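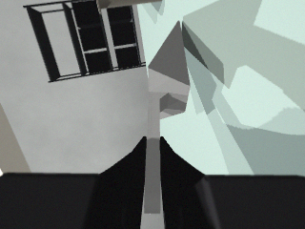
3.2 Wall finish and the complaints of residents

The second part of the survey was about the walls. In the earlier part we asked the residents of the Prydderch buildings about noise and heating, and in the free comments many of them wrote about paint, although no question mentioned it. For this reason we added a page on wall finish to the January questionnaire. In total 181 households in Ivgate returned this page. The questions were the same for the north and the south building, but the two buildings were painted in different years and with different products, and this must be kept in mind when the answers are compared.

In the north building the living rooms have a matte paint in pale gray (Ristar, two coats over primer). In the south building the walls have an older paint with a light gloss, and the color is closer to cream. The tenants are allowed to repaint at their own cost, and in 25 of the households they had already done it. We kept these households in the tables for cleaning habits, but we took them out of the tables for satisfaction, as their opinion was given about a wall which they selected themselves.

The most frequent complaint in the north building was not dirt, as we expected. The residents wrote that the wall looked "cloudy" or "not finished," or that it had been painted by two different persons. When we visited the apartments we could rarely find a real defect of the paint. A large and smooth surface in a pale color shows small changes of light very clearly, and the eye has no pattern to rest on. The pale gray wall in Figure 4 is a rendered one, so it cannot have any mistake of the painter, and even there the shading is faintly uneven and becomes slightly darker near the lower middle. Residents who see such an area at home will easily think of damp or of old stains under the coat.

We tried to separate the effect of light from the effect of paint in a simple way. During the visits we asked the residents to point to the part of the wall which disturbed them. We marked this part with a small piece of paper tape, and after 60 minutes we asked the same question again, without showing the first answer on the form. In many living rooms the second answer was a different place. Where it was the same place, we touched the wall and measured the moisture of the surface, and in 2 apartments the reading was high enough to inform the building office. Both apartments are on the ground floor and share one outside wall.

The residents of the south building complained less about the look of the wall and more about reflections, especially from a ceiling lamp in the evening. They also cleaned their walls more often. It is possible that the gloss invites cleaning, because a wet cloth leaves no visible trace on it, while on the matte paint the cleaned area can become a little shiny and stays visible. Several households in the north building told us that they stopped cleaning near the light switches after one bad experience. The instructions of the manufacturer recommend a soft sponge, but the tenants did not receive these instructions when they moved in.

The answers were entered by the Momard project office and checked a second time by the author. Comments in other languages were translated before coding. The word "cloudy" made some difficulty, as in one of the languages the same word is used for a dirty glass, and we decided to put these comments in a group of their own. If they are added to the complaints about shading, the difference between the two buildings becomes larger, but the order of the complaints does not change.

There are some limits to these results. The visits were made between ten in the morning and four in the afternoon, so the evening light is known to us only from what the residents wrote. Apartments with large furniture along the main wall are also difficult to compare with the others, because less of the surface is seen. We did not ask how long each household had lived in its apartment, and this was a mistake in the planning of the page. A new tenant probably looks at a wall with more attention than a person who has lived beside it for many years. The question is included in the next version of the form, together with one about the direction of the windows.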